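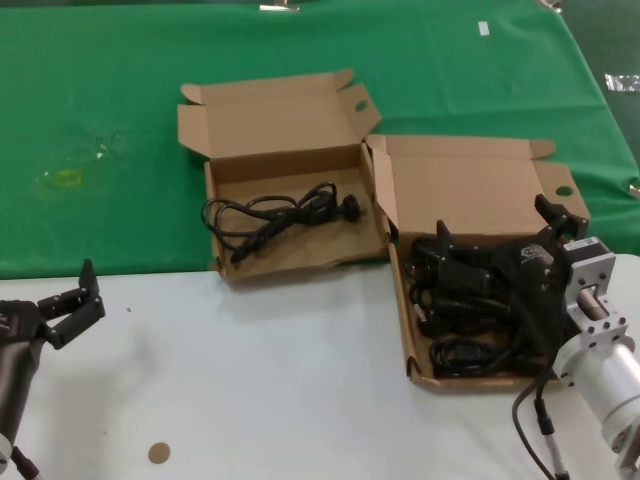 パチェコ潟、冬季の遊覧を2か月休止　主役は引き続き海草と鳥

ウリボラ沿岸自然保護公社

【ウリボラ、2024年12月16日】ウリボラ沿岸自然保護公社は、パチェコ潟の遊覧船「カタ号」の運航を年明けから2か月間休止し、期間中、潟の北岸を全面的に立入禁止とすることを決定しました。越冬中の水鳥と、船の錨で傷んだ海草藻場を休ませるための措置です。鳥からの要望書は届いておりませんが、カタ号が近づくたびに群れが対岸へ移っていく様子を、当公社は意思表示と受け取ることにしました。

パチェコ潟は砂州で外海と隔てられた浅い汽水域で、底には海草が広がり、稚魚やタツノオトシゴのすみかになっています。上から見ると、濁った水に草が生えているだけに見えます。来訪者アンケートの自由記述欄で最も多い感想が「思ったより地味だった」であることは当公社も承知しており、この点について改善の予定はありません。

休止期間中は、桟橋周辺に投錨禁止の浮標を設置し、船が繰り返し錨を下ろしてきた区画に海草を植え戻します。作業を率いる生態調査主任のビルテ・ラグナルソンは次のように述べています。

「海草の移植は、見ていて面白いものではありません。泥の中に膝をついて草を差し、しばらくして戻ると、いくらかは流されています。それでまた差します。見学の申し込みをいただくことがありますが、たいてい長靴を履いた時点で皆さん静かになります」

南岸の遊歩道と観察小屋は、休止期間中も通常どおり利用できます。観察小屋の定員は7人です。この数字は床の強度に基づいて決められたもので、譲り合いの精神によって増やすことはできません。三脚をお持ちの方は、三脚が場所を取ることをあらかじめお認めください。

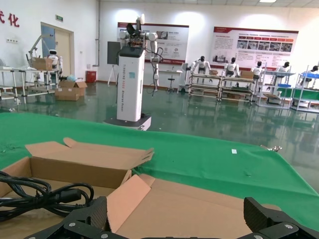

緑色の布を敷いたテーブルと、黒い電源ケーブルの入った段ボール箱

あわせて、来年5月から新しい遊覧コースを設けます。これまで潟の中央を横切っていた航路を砂州寄りに移し、藻場の上を通らないようにします。所要時間は従来より長くなり、見える鳥はやや遠くなります。運航責任者のプリフィカシオン・アロヨは「お客様には双眼鏡をおすすめしています。お持ちでない方には、想像力をおすすめしています」と話しています。なお、双眼鏡の貸し出しは桟橋の受付で行います。想像力の貸し出しはありません。

新コースでは、カタ号の船内解説も改められます。現行の解説は先代の案内人が録音したもので、すでに潟に姿を見せなくなった鳥を大変な熱意で紹介していました。新しい原稿は当公社教育普及担当のイツィアル・サルセドが書き下ろし、現在も確認できる種に絞っています。おかげで解説はだいぶ短くなりました。喜ぶべきことかどうか、担当者の間でも意見が分かれています。

地元の漁業者との協議では、北岸での刺し網漁も同じ期間休止することで合意しました。漁業者側の代表を務めるコンスエロ・マンサノ氏は、合意にあたり「潟が休むなら網も休む。船の塗り直しを先延ばしにする言い訳がなくなったのが残念だ」とのコメントを寄せています。休止に伴う補償の手続きについては、対象の方に個別にご案内します。

来訪者の皆様へのお願い

北岸の砂州には、干潮時に歩いて渡れるように見える場所があります。実際に渡ることもできますが、立入禁止です。また、潮が満ちると戻れません。昨シーズンは2組の方がこれを自ら確かめ、漁船で送り届けられました。

犬を連れての入場は南岸の遊歩道に限り、引き綱をお付けください。「うちの子は鳥を追いません」というお申し出は、毎年多数いただいております。

水鳥への給餌はご遠慮ください。パンも、おいしいパンも対象です。

予約済みの遊覧券をお持ちの方には、全額を払い戻すか、新コースの乗船券にお取り替えします。いずれの場合も、桟橋の受付または当公社の窓口に券をご提示ください。取り替え後の券は、強風による欠航の際にもそのままお使いになれます。春先の潟は風が強く、この規定はよく使われます。

ウリボラ沿岸自然保護公社について
パチェコ潟とその周辺の砂州、塩性湿地の管理、調査、環境教育を行っています。観察小屋の屋根の修理も行っています。

本件に関する報道関係者のお問い合わせ
ウリボラ沿岸自然保護公社　広報担当　ベゴニェ・リバス
取材で観察小屋を利用される場合は、事前にご連絡ください。報道関係者も定員に含まれます。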